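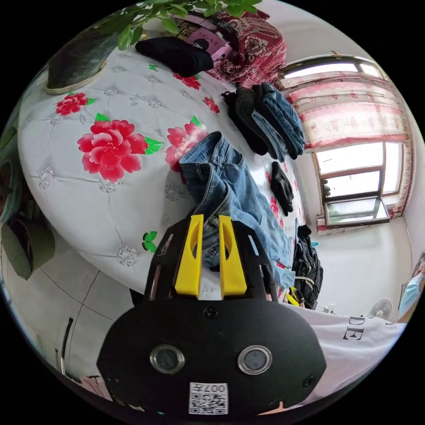
Chapter 17
Saving the Game

Think back to the last time you lost an hour of play. You probably remember the game, the level, and what you said out loud! Saving looks like a small feature, tucked away in a menu, but it shapes how brave players feel from the first minute to the last. It's one of my favorite things to teach.

In this chapter we'll take apart the save systems of two very different games, the cave explorer Dredis and the farming game Wunenano, and then you'll build one of your own.

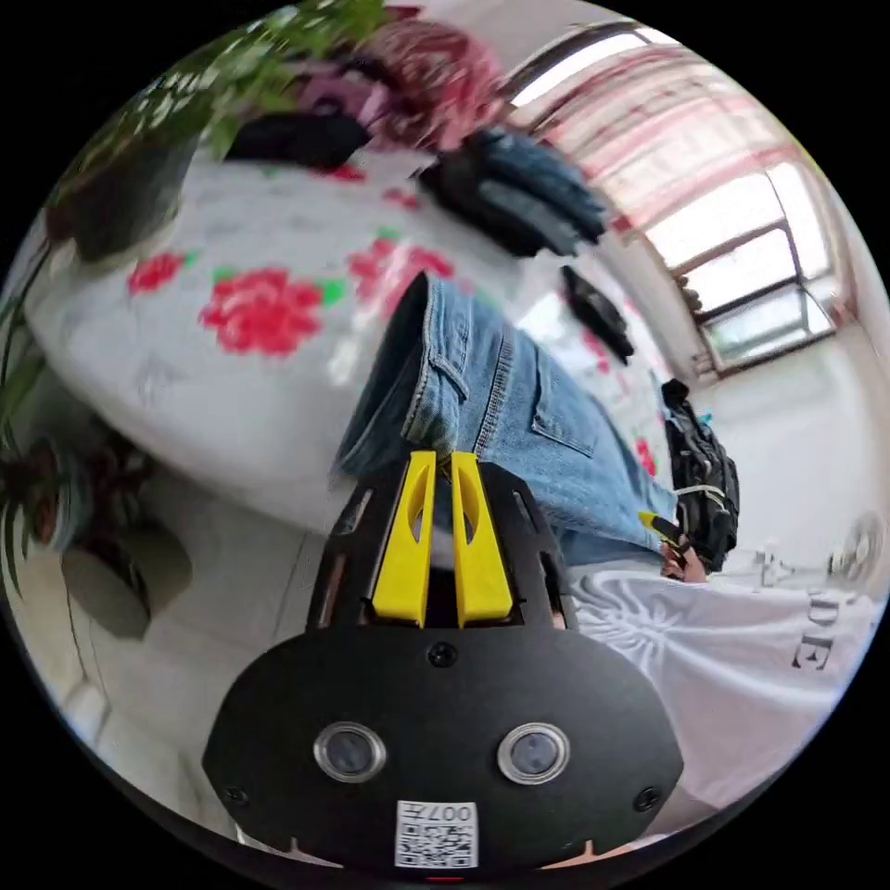
Checkpoints and free saves

A checkpoint saves for the player at a spot the designer picked. Dredis has 30 of them, and each sits just before a hard jump or a fight, so a mistake costs a minute or two at most. Wunenano lets you save anywhere, even halfway through watering the beans. Players love that freedom, though it does mean the game must store far more: every crop, every gate, every hen.

Before you read on, play any game you like for half an hour and write down each moment when you wished you could save.
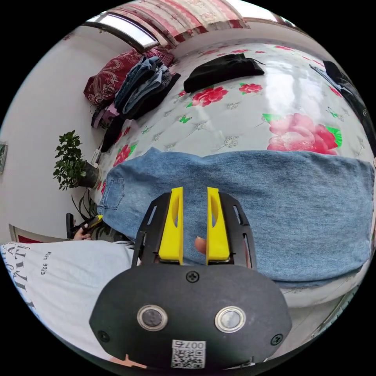 Words to know

Autosave: a save the game makes without being asked.
Save slot: a place to keep one saved game.
Save state: a full copy of everything happening in the game at one moment.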